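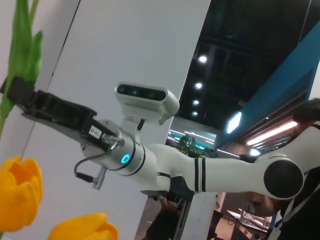
Kalliopi Nedeljković

Grostard tulips – readme

Flower arranging set, tulips only. Yellow, pink, plus stems where you mostly get leaf. 164 clips, one stem handled per clip, almost 90 minutes total. Shot in March. Read this before you open the label sheet, it has changed.

What's in the folders
stems/ – green stem and leaves, bloom often out of view
blooms/ – color label goes by the petals only
room/ – no flowers, or none you could name

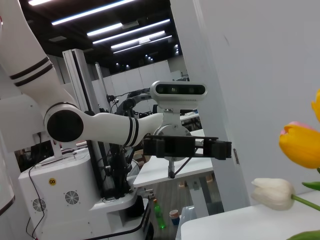
Ceiling lights, strip type. From blooms/.

Color labels: yellow, pink, unsure. Orangey yellow is still yellow, please dont add a fourth. Closed and part open are seperate columns. If a petal is all you have, put unsure and move on.
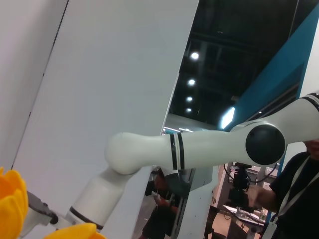
Yellow at the left and bottom. Flower type: unsure.

Known problems
Near blooms go soft. Flower type on those is a guess, 15 clips flagged so far.
Yellow outnumbers pink by a lot. Split by clip, 70 percent train, rest test.
Sheet from Radonjić still says "bud" where we now say "closed". Same thing. Will fix.

Pink ones next.

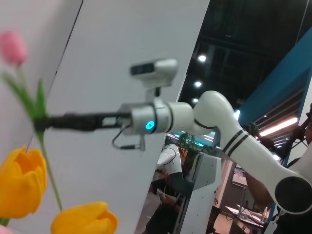 Stem label goes to the one being held, even when other blooms are closer and bigger. Background blooms get a color and nothing else. Leaves don't get counted.

To do: rename blooms/ files, merge the Deletti notes, check the unsure column again. Mistakes in the sheet – send me the clip name and row.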